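Home Blog Archive Odds and Ends Contact

The torch that wanted my contacts

16 May 2025

I only wanted a torch. My phone already has one, but it has two settings, off and interrogation, and I was after something gentler for finding my slippers. So I downloaded one called Skelireck, which had 1,403 reviews, most of them five stars and a suspicious number of them reading "Good app very torch".

Before it would light up, it asked for my contacts. Then my location, then the microphone. I can just about see why a torch might like to know where it is, but I couldn't think what it wanted to say to my dentist.

I've been careless about this sort of thing since November, when I moved to a new phone and let it copy everything across without looking. So I made a pot of tea and went through the permissions properly. There were 14 apps allowed to listen to me. One was Negi, a recipe thing I'd used once, for dumplings. Another was a parking app for Gendthorpe, a town I have visited for 40 minutes, in the rain. 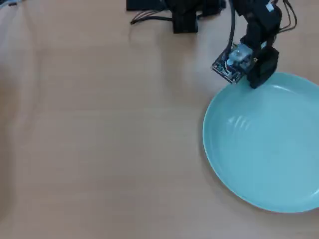

Removing them took most of the evening. Rillero, the step counter, was the worst of the lot. It let me switch off location and then sent a notification every hour to say it was worried about my progress. I'd done 2,000 steps that day, mostly to the kettle, so I suppose it had a point, but it has gone all the same.

If you want to do the same on Android, look in Settings for the privacy section and then the permission manager. The wording varies from phone to phone and mine had hidden it under something else. Start with the microphone.

I still need a torch for the slippers.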